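Towel Service Changes at the Jekilgate Pool

Starting Monday, August 13, 2018, towels at the Jekilgate pool will no longer be included with day tickets. Members may still take one per visit at no charge. Day guests can bring their own or rent one at the desk for $2, paid in cash or by card.

Laundry costs have gone up since April, and the pool now goes through 2,000 towels a month — more than our contract with Ragnarsson covers.

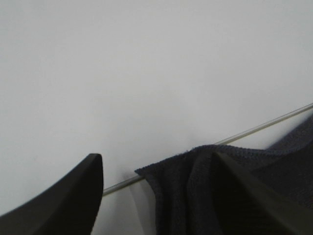
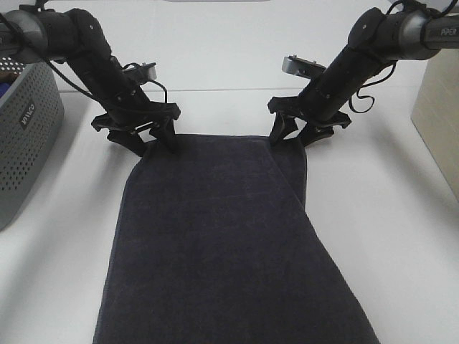
Inger Hjaltadóttir wrote to ask whether swim class families count as members. They do, through the end of the course.

Used towels go in the bins by the showers. The desk closes at 6.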